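Tags: data gathering, grippers, learning from demonstration, hobby and small labs

How many places do you need before you stop adding places?

pelhamgate wrote:
Morning all, and apologies in advance for the length of this, I do go on. We are a small outfit in Clondelthorpe and since March we've been collecting hand-held gripper demos for a pick and place policy. The job is very plain: pick up something light, move it, put it down upright. The target was 3000 episodes and we got there last week, which called for cake. The trouble is that nearly all of them come from the same two benches in our own workshop, and the policy (we call it Kollo, after a cat) is lovely on those two benches and hopeless in the kitchen next door. So my question is whether to go out and gather another lot in public sorts of places, lobbies and cafés and so on, or whether I should be tidying up what I've got first. I'd be so glad to hear what others have done.

tinsnips_ wrote:
Go out! Please go out. We did the same as you, sat in one room for months, and the thing learned our wallpaper. When we finally packed a bag and went round to other people's buildings, even 300 episodes from new rooms did more for us than the last big batch at home. Daylight from a big window is worth the bus fare on its own, because the light moves about all afternoon and you get a different tabletop every hour without touching a thing.

Mahama wrote:
I'll be the grump, then. I've seen three teams go off round the town with a gripper and come back with a lovely variety of rubbish. Half the clips had a wobble at the start where the person was still deciding what to do, and the tracking had gone off in the ones with a lot of glass. What is your reject rate at the moment, pelhamgate? If you're keeping 90 per cent without watching them, I'd fix that before I bought a single train ticket.

pelhamgate wrote:
Ah. Well. We keep very nearly everything, if I'm truthful, and we watch perhaps one in ten. Point taken, and I've written it on the whiteboard in large letters.

tinsnips_ wrote:
Mahama, I don't disagree about the wobbles, but you can trim a wobble. You can't trim a new room into a clip that was shot in the old one. We have people hold still and count to two before they set off, and that cured most of it.

Mahama wrote:
Trimming 3000 clips by hand is a winter's work, and I say that as somebody who has spent the winter. Counting to two is a good habit though, I'll give you that gladly.

rastar_bench wrote:
Hello, Rastar side here (we're only four people, so don't picture anything grand). We landed somewhere between the two of you. Our rule is one visit, one task, a short session, then home to watch every clip the same evening with a pot of tea before anybody is allowed to book the next place. It's slow, but you catch your bad habits while they're still small. The other thing I'd pass on is to change the object as well as the room. We took the same blue beaker everywhere for weeks and ended up with something that could find a blue beaker anywhere on earth and would have nothing to do with a mug.

pelhamgate wrote:
That's such a kind and useful lot of answers, thank you. Same-evening watching it is, and I've asked for a proper reject column in the sheet so that Mahama can sleep. I did make a start on the going out as well. We chose a lobby with a long curved bench and plenty of plants, and for the object I went with a red see-through container with twine round the top and the base, which is about as far from our usual tin mugs as I could manage. The table is a yellowy green, too, where ours at home are both plain white. I'll report back once the clips have been watched, every one of them, and if the reject column is embarrassing I shall post it anyway.
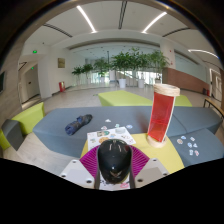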